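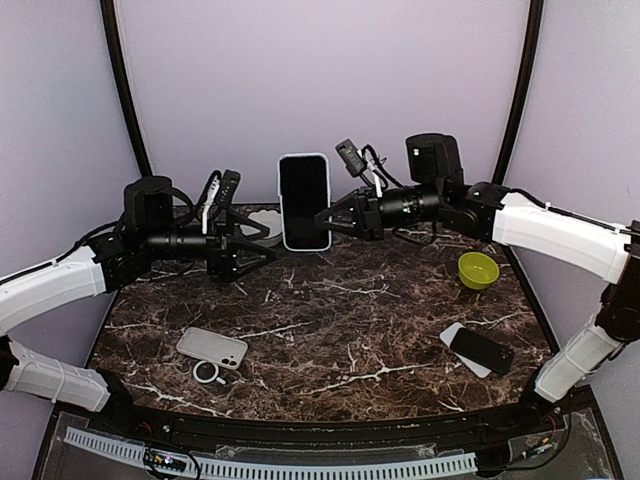 Telefon hochkant, Display aus, auf der dunklen Platte mit Marmormuster.

Januar 2026, Werkstattbuch, Tisch Planerholm

Heute Telefone und Unterlagen. Die Marmorplatte liegt jetzt auf dem Tisch, die alte graue steht hinter dem Regal an der Wand. Bitte dort lassen, die brauchen wir noch für die Kartons.

Das Gerät mit dem weißen Rand ums Display kommt aus der Kiste Jilberg. Es bleibt ausgeschaltet. Tudor hatte gefragt, ob wir es mit laufendem Bildschirm nehmen. Vorerst nein, erst will ich wissen, was die Platte allein an Reflexen macht. Die weißen Adern sind fein, aber auf dunklem Grund fallen sie auf, und der weiße Rahmen vom Telefon hat eine ähnliche Helligkeit. Ob das stört, sehen wir beim Durchsehen.

Gewicht mit Hülle 144 g laut Küchenwaage, kommt mir wenig vor. Brândușa soll mit der Laborwaage nachmessen. Die Hülle ist ab und liegt in der Schublade unter dem Drucker, zusammen mit den beiden Ladekabeln.

Zum Hinstellen: Auf der kurzen Kante bleibt das Telefon von Hand nur stehen, wenn die Platte wirklich eben liegt. Hinten links war ein Krümel Kleber drunter, habe ich mit dem Spachtel abgenommen. Danach mit der kleinen Wasserwaage in beide Richtungen geprüft, passt. Wer die Platte hochnimmt, bitte vor dem Zurücklegen die Unterseite abwischen.

Reinigung: Display nur mit dem blauen Tuch, trocken. Mit dem Glasreiniger von Mansilla gab es gestern auf einem anderen Gerät Schlieren, die man bei ausgeschaltetem Display sofort sieht. Die Platte kann man damit wischen.

Licht: Deckenlampe auf 73 %, wie beim letzten Mal. Bei voller Leistung hatte Ileana einen hellen Fleck in der Tischmitte. Wände bleiben wie sie sind.

Offen:
- zweites Telefon aus der Kiste suchen, Mebrat meint, es liegt noch bei Cerkik
- Kratzer vorne rechts an der Platte, fühlbar, aber kaum zu sehen. Cheng-en fragt nach Ersatz
- Filzunterlage 2 mm bestellen
- Schublade beschriften

Nachtrag: Das zweite Telefon ist da, hat aber einen Sprung in der Ecke. Kommt nicht auf den Tisch. Habe es in die Kiste zurückgelegt und einen Zettel drangeklebt.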